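An Open Day at Brelorix, Where the Teachers Live in Cupboards
May 15, 2018 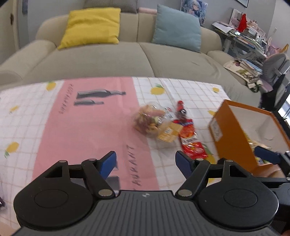

What does an online language school have to show visitors at an open day?
Mostly doors. Brelorix teaches English, Dutch and a little business Spanish over video, and its staff could do it from their kitchens, but the company keeps a building in Irnirlow with two floors of teaching booths and likes people to come and look at them.

I went because I have been shopping for part-time work and had already filled in three applications from the couch. It seemed fair to see one employer in person. The train to Irnirlow takes you as far as a parking lot, and from there you follow paper arrows. One of the arrows pointed into a hedge. I took it as the first stage of the interview.

Sign-in was a tablet on a stand. It asked for my name, my time zone and my "teaching energy" on a sliding scale. I set mine a little past the middle and it told me I was a Sunrise. Everyone in line with me was also a Sunrise, including a man who had come to fix the elevator.

The tour was led by Marijke Koster, head of teacher training, who walks fast and backwards. She told us the school has 1052 teachers on its books and had 1068 in August, and when somebody asked about the missing ones she said that people move on, and opened a door.

Behind it was a booth. Each has a desk, a chair, a headset on a hook and a wall painted a particular shade of orange that students are said to find encouraging. We were invited to sit in one and close the door. With the door shut you can hear your own collar. I taught the present perfect to a blank screen for a minute and felt I had lost the room.

The live lesson was better. We stood in a viewing corridor with the sound piped in while a teacher took four adults through how to complain in a hotel. She was very good. One student refused on principle to complain about anything, so she had him play the hotel, and he turned out to be a monster. I would have watched the whole thing, but we were moved along to the scheduling department.

Scheduling is where the work gets decided. Lessons go out on a system called Coppens, which hands slots to teachers according to rating, availability and something labeled "fit." I asked what fit was. The young man at the desk said it was a number. Mine, had I been a teacher, would start at 9. Out of what, he wasn't sure, but he had seen higher.

Pay came up after the coffee, as it does. The short version for anyone thinking of applying: you are paid by the lesson, a no-show student earns you half, and preparation is your own affair. Slides are supplied. There are 3962 of them in the library, and new teachers are asked to browse it before their first week. I pictured doing this and had another cookie.

The session I would send a friend to was Jyoti Solanki's. She came over from Skinunora, a smaller outfit that does exam coaching, and gave a talk on teaching people you can't see properly. Her advice was plain. Ask shorter questions. Wait longer than is comfortable. Don't nod so much, it makes the picture stutter. Learn how to say the student's name before the lesson starts, and write it down the way it sounds. She had no slides, which caused a small flurry at the back where a man had been hired to click them.

There was a question period. A retired math teacher asked whether the school had ever thought of a blackboard. Koster said there was a digital one. He said that wasn't what he had asked, and the two of them looked at each other for a while with what I think was respect.

We left with a tote bag holding a pen, a headset cover and a card with a code for a faster application. I tried the code at home that evening. It had expired at noon, while we were still in the booths.

Practical notes: the next open day is in August and you need to book through the school's site. Bring something to eat beyond cookies. The elevator was working by the time I left. From the station, ignore the second arrow.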